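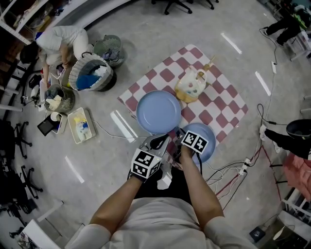

pudach-floor: comparing two pairs of jaws on hand-held grippers

Hi! I'm Carmela Caruso, and I put this folder together in August while we were trying to decide which jaws to keep on our hand-held grippers. It started as a pile of notes for Luzius and me, then Tiziana asked for the recordings, then Osvaldo asked for them too, so now it has a README. Some of it is tidy and some of it really isn't (sorry about the scripts folder, I'm getting to it).

What we were comparing

We have two sets of jaws. The gray ones are the set we call Leone and the black ones are Zellinus. They fit the same handle, they take the same marker cube on top, and that's pretty much where the resemblance stops. Leone is stiffer and has a longer flat part at the tip. Zellinus gives a bit when you squeeze, and I like it a lot more for thin things, but I'm biased, I drew it.

For most of the sessions one person wears both, gray on the left hand and black on the right, and halfway through we swap. I would have loved to run matched pairs on both hands every time, but we only had one good set of each!

The task

We called it the picnic task. There's a red and white checkered cloth on the floor, light blue plates, a little handbag, and you lay things out and then clear them away again. It sounds silly until you try to get a plate up off bare concrete with two jaws and no fingertips. The rim is the only way in. With Zellinus I could usually slide under it on the first go. With Leone I ended up tipping the plate against the other gripper, so you'll see plenty of two-handed lifts in those recordings.

The handbag is the opposite story. The handle is easy with either set, but Leone holds on better once the bag starts to swing. Ada Melis did nearly all of the handbag runs and she'd pick Leone every time.

What's in the folder

recordings/ has 600 episodes, cut by hand, one lay-out or one clear-away per file.
poses/ has the left and right gripper tracks, worked out from the marker cubes.
jaws/ has the print files for both sets, plus an older Leone with a shorter tip that I keep around for sentimental reasons.
notes/ is my session diary. Luzius Tanner writes in it too, in capital letters.
scripts/ is the mess I mentioned. Start with play_one and ignore anything that begins with old.

Each episode name ends in L or Z, and that letter is the jaw set on the right hand. I know, I know, it should be both hands. If you need the left one, it's always the other letter.

Things that will trip you up

The floor is shiny. The overhead lights leave long bright streaks on it, and when a marker cube drifts in front of one, the tracking gets jumpy. We threw out 37 episodes for this and I'm sure a few bad ones slipped past me. If a gripper seems to teleport, that's why.

Cables! We worked with cables across the floor the whole time, and the right-hand one likes to drag. In the early sessions you can feel it in the motion, a small tug at the end of a long reach. Taping it up to the elbow helped a lot, and I wish we'd done it from the start.

People walk around. It's a shared room with storage baskets and chairs and power strips all over, and you'll catch other folks' legs and shoes in plenty of episodes. If your model gets upset about a moving background, filter first.

The gripper width reading on Leone is off by 4 millimeters in the first batch. I fixed it in poses/ but the raw files still have the old numbers.

So which one won?

For plates, Zellinus, easily. For the bag, Leone. For cloth corners I went back and forth and finally gave up, both of them pinch well and both of them let go at the wrong moment. Osvaldo Amato wants to try the Zellinus shape in the stiffer Leone plastic, and the first print of that is on my desk with one jaw slightly warped.

Using it

Take whatever you like for research or teaching. If you print the jaws, give the Zellinus pads 5 walls or they split along the hinge. Mention the Flultwood group if it ends up in a write-up, and drop me a note if you find more teleporting grippers. I keep the list in notes/bad_episodes and I'm happy to add to it.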